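Tultier TG-2 Dual-Arm Gripper Set

The TG-2 is a matched pair of parallel grippers for bench-top arms, sold with a wrist camera for each side. It is meant for packing, sorting and kitting work where parts sit close together.

The angled fingertips have a flat beveled face, so they can get into narrow pockets. Tool cases are a common job — pliers, screwdrivers, a utility knife and a roll of tape, each in its own recess.

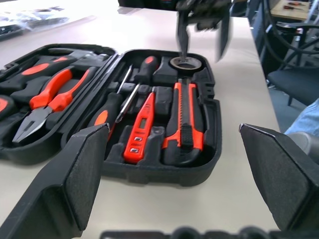 What's in the box

2 grippers with wrist cameras
2 pairs of fingertips, black
Cable set and mounting screws
Printed setup guide

Spare fingertips are sold separately in packs of 18.

Warranty and service

Covered for 3000 operating hours. Repairs go through Skarkent — write to Colette Gilbert at the service desk before sending anything back.

Page updated Jul 11, 2024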